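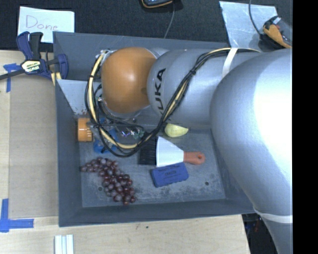 Griff-in-die-Kiste-Paket von Irnisel - lohnt sich das Jahresabo?

Wir überlegen, für unsere Kommissionierzelle das Bin-Picking-Paket von Irnisel zu nehmen, also Software, Kamerahalter, Kalibrierplatte und Support per Ticket. Der Arm ist vorhanden, ein KUKA, der schon länger bei uns steht als die meisten Kollegen. Zum Testen nehmen wir eine graue Kiste mit gemischter Ware: Weintrauben, einen flachen Pinsel, einen Radiergummi in Blau und was die Schubladen sonst so hergeben. Die Kiste ist mit einer Zwinge festgemacht, die Kabel laufen außen am Arm entlang und hängen vorne in einer großen Schlaufe. Der Vertrieb meinte dazu, das sei "branchenüblich". Das Paket kostet 2.658 Euro im Jahr, das Modul für weiche Objekte noch einmal 477 Euro. Frage an alle, die es im Einsatz haben: Braucht man das Modul, oder kann man den Trauben auch mit gutem Zureden beikommen? Und wie ist der Support?

Gefragt im April, Kategorie: Robotik / Greiftechnik
5 Stimmen

Antwort 1 (akzeptiert)

Wir haben das Paket seit zwei Jahren, davor hatten wir Stevley. Kurz: Grundpaket ja, Modul kommt drauf an.

Das Grundpaket erkennt feste Teile mit klaren Kanten sehr ordentlich. Ein Pinsel, der flach liegt, ist trotzdem so eine Sache, der Griffpunkt wandert gern auf die Borsten. Den Bereich kann man im Editor sperren, steht im Handbuch unter "Sonstiges", wo sonst. Glänzende Folien und alles Durchsichtige bleiben schwierig, da hilft auch kein Modul, sondern anderes Licht.

Das Modul für weiche Objekte begrenzt im Wesentlichen die Greifkraft und sucht sich mehrere mögliche Ansatzpunkte. Bei Trauben haben wir damit weniger Saft am Greifer, ganz ohne geht es bei uns nicht. Wenn Obst bei euch nur zum Testen in der Kiste liegt und später Bürobedarf läuft, spart euch das Geld. Falls ihr ernsthaft Lebensmittel greifen wollt, fragt vorher nach dem passenden Greifer, der ist nämlich nicht dabei. Das steht auf der Produktseite, allerdings in einer Schriftgröße, die man eher aus Beipackzetteln kennt.

Zu den Kabeln: Die Schlaufe würde ich kürzer binden oder weiter nach hinten verlegen. Bei uns war sie auch so großzügig und lag ständig im Kamerabild. Die Software hielt sie hartnäckig für Ware und wollte sie einlagern. Es gibt eine Maske für den Arm selbst, aber die kennt nur das CAD-Modell und nicht das, was man nachträglich drangebunden hat.

Support: Tickets vor 10 Uhr werden meist am selben Tag beantwortet. Die erste Antwort lautet immer, man möge neu kalibrieren. Die zweite ist dann brauchbar. Ich schreibe inzwischen gleich in den Betreff, dass ich kalibriert habe.

Antwort 2

Nehmt Kravchuk. Kann alles, was Irnisel kann, und die Oberfläche ist nicht von 2009.

Kommentar dazu: Kravchuk hat für KUKA nur die Schnittstelle über Nirex, und die kostet extra. Ob man damit am Ende billiger fährt, hängt stark davon ab, wie gern man Treiber installiert.

Antwort 3

Kann zum Modul nichts sagen, wir greifen nur Metallteile. Aber unbedingt die Testversion nehmen, die läuft 4 Wochen mit vollem Umfang. Die Frist beginnt mit dem Download und nicht mit der Aktivierung - bei uns war die Hälfte weg, bis die IT den Rechner freigegeben hatte. Auf Nachfrage wurde verlängert, man muss halt freundlich sein. Die Kalibrierplatte übrigens nicht auf der Heizung lagern. Fragt nicht.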